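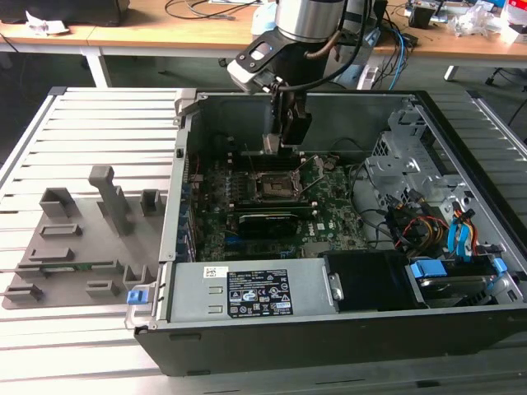
Irfan Saragih reckons we are 2 years off a machine that can strip a PC without someone standing by, and told me so again over tea. He would sooner see one empty a dishwasher first, as plates are at least all roughly plate-shaped.

2024-06-20, Rulville bench

Tower on its side, panel off, gripper working down inside the case over the board. CPU socket is empty. Graphics card still in its slot, drive cage and cables still in.

Speed limit set to 50 per cent for all moves inside the case. Approach from above is fine. The cable bundle by the drive cage worries me more - wires never lie the same way twice, and the Jaltora planner treats them as solid.

A person with a screwdriver needs nearly 90 seconds for a card. I don't expect to match that this year. Same trouble as folding towels, I think: soft things and hidden catches.

To do: ask Liew for softer finger pads. Try the card latch by hand with the arm in free mode. Yamuna Pai to check the force log before we touch the drives.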